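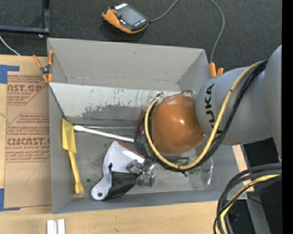

Marlene Grewal reckons a scuffed plastic bin only wants a squirt of kitchen spray and a wipe, and that anyone who does more has been reading too many cleaning blogs. I half agree. Her bins still smell, though.

How to clean an old grey storage bin

Most guides start with a paste of bicarb and vinegar. The two mostly cancel each other out, so save the fizz for the children.

1. Tip the bin up and knock out the grit. Grit left in the corners is what scratches the floor when you scrub.

2. Squirt in washing-up liquid, add 2 litres of warm water and leave it for the length of a cup of tea. Overnight soaking did nothing extra for mine.

3. Scrub with a nylon brush, floor first, then the sloping sides. No wire wool -- it leaves grooves and the next lot of dirt settles in them.

4. Small dark spots may be stains or may be dents full of muck. Try a cocktail stick. If nothing comes out, it's a stain, and you can stop.

5. Flaking paint on any panel should be scraped back to a firm edge before you wipe it down. Don't scrape if the paint is old and you don't know what's in it.

6. Rinse, then stand it on its end to drain.

What about the restorer creams? Kenta Ogura lent me his tub and I did one wall of a bin in October. It looked darker for a fortnight. The scratches were all still there.

Liners are worth having if you store anything oily. Cut them a bit large.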